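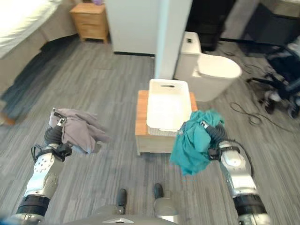 News > Local > Housing

Washroom laundry change to go ahead in all 56 Sowerby suites

By Wendy Clegg
02/10/2024

14 shares | 9 comments

Every suite at Sowerby Court will have a low stool and a plastic basket in the washroom by the end of January, after the building's owner decided to keep a laundry arrangement it tried out on one floor over the summer.

Tenants in the 56-suite rental building were told of the decision in a letter slipped under their doors on Monday. The letter says used towels, face cloths and cleaning cloths should go into the basket instead of onto the floor or over the side of the tub, and that the basket should stay on its stool near the toilet when it is not being carried to the laundry room.

Sowerby Court is a mix of long-term rentals and furnished suites let by the month. Rent in both kinds includes a weekly linen service, in which used towels and cloths are picked up from the suites and replaced with clean ones. Citomier, the company that owns the building, said the service was costing more than it should, mostly through towels that had been left in a heap on tile and could not be brought back to a usable state.

"We were throwing out good towels," said Stuart Hebden, the building manager. "They'd sit behind the door for six days and go sour, and you can wash a towel like that three times and still smell it."

The company spent $2,551 on replacement towels and cloths in the 12 months before the trial. Hebden said he expects that figure to fall, but would not say by how much until the arrangement has run through a winter, when washroom floors take longer to dry.

The trial ran for 10 weeks on the third floor. Each washroom there was given a low stool with a light wood top and a white rectangular basket with a handle slot at the end. Tenants were not charged for either.

Where the stool should go took some working out. The washrooms at Sowerby Court are narrow, with a short partition wall beside the toilet and a cabinet on the other side of that. The first plan was to put the stool under the sink, but the pipes in the older suites come down too low. It was then tried beside the tub, where tenants complained of stepping over it. It ended up in front of the toilet wall area, where it can be pulled out or pushed to the side with a foot.

"It's in the way a bit," said Ida Fröhlich, who has lived on the third floor since the building opened. "You move it when you need to move it. I'd sooner have it there than be bending down to the floor for a wet face cloth."

Fröhlich said the height was the part she liked. She has had a hip replaced and used to leave her towels on the radiator, which marked the paint. With the basket on the stool she can drop things in and lift it out again without stooping far.

Not all of her neighbours are as pleased. Keith Nuttall, who rents a one-bedroom suite down the hall, said he had asked for his stool to be taken away and was told it could be kept in a closet.

"I've got a hamper in the bedroom. I've always had a hamper in the bedroom," Nuttall said. "Now there's a stool in the closet as well, and it's not a big closet."

He said he had no complaint about the basket, and has been using it for recycling.

Under the new arrangement, cloths are to be sorted by colour before pickup. Grey and other pale items go in one load and green ones in another, after a number of pale face cloths came back from the wash with a faint green cast last spring. The green cloths are used for cleaning sinks and counters, and the pale ones are for hands and faces. The two are kept apart for hygiene as well as colour, and the letter asks tenants not to use a green cloth on their skin even if it is freshly washed.

A second basket was considered so that the two colours would never touch. Citomier decided against it on grounds of space. Tenants are being asked to fold the green cloths over the rim of the basket or put them in last, and staff will separate them when they collect.

Sandra Tunstall, who has run the building's laundry room for nine years, said the sorting takes little time when the basket isn't too full.

"It's when somebody packs it down that you get trouble," she said. "You pull one thing and the whole lot comes out on the floor, and then you've got what you had before."

Tunstall asked for plastic baskets that could be wiped out, after trying a fabric type in two suites. The fabric ones stayed damp along the bottom seam. She also asked that they be no deeper than they are now, so that tenants would not be tempted to save up two weeks of linen at once.

Baskets are to be rinsed with warm water once a month. Staff will do it in the furnished suites and tenants will do it in the others. The stools only need wiping down. Hebden said three of the stools used in the trial had developed dark rings on the top where wet baskets had been left standing, and those tops will be sanded and sealed again before they go back into use. The new ones are being given an extra coat before delivery.

The stools are coming from Boveck, a furniture workshop on the east side of town that made the ones used on the third floor. The workshop will make them in four batches, one for each floor, starting with the ground floor. The second floor will follow in November and the fourth in December. January has been set aside for the third floor, where tenants will have their existing stools checked and swapped if the legs have worked loose.

Tenants on the ground floor have been asked to clear anything stored beside the toilet before delivery. That includes bathroom scales, step stools, magazine racks and spare toilet paper, all of which turned up in that spot when Hebden walked through the suites in August. Nothing should be left on the lid of the toilet or on top of the tank, where it can block the flush button.

Suites with a wheelchair user will not get a stool unless the tenant asks for one. In those suites the basket will hang from a hook on the partition at a height chosen by the tenant. The same option is open to anyone who finds the stool a tripping hazard, and Hebden said he had already taken a few calls about it. Households with small children were given the choice during the trial and most kept the stool, using it for climbing up to the sink.

The pickup day is not changing. Baskets should be left on the stool by 9 a.m. on the usual day, and clean linen will be stacked in the washroom cabinet as it is now. If a basket is empty, staff will leave no fresh towels that week unless a note has been left asking for them. That is a change from the current practice, in which every suite gets a full set whether or not the old one has been used.

Fröhlich said she thought that would catch some people out.

"I know at least one person who likes to build up a supply," she said.

Citomier said there would be no rent increase tied to the change. Lost or broken baskets will be replaced free of charge the first time and billed to the tenant after that. The company has not decided whether to bring the same arrangement to its other building, Sulent Place, where the washrooms are larger and linen is collected twice a week.

Tenants who have questions, or who want the hook in place of the stool, can leave a note at the office on the ground floor. Requests from that floor need to be in before the first delivery, which is expected in the third week of this month.

9 comments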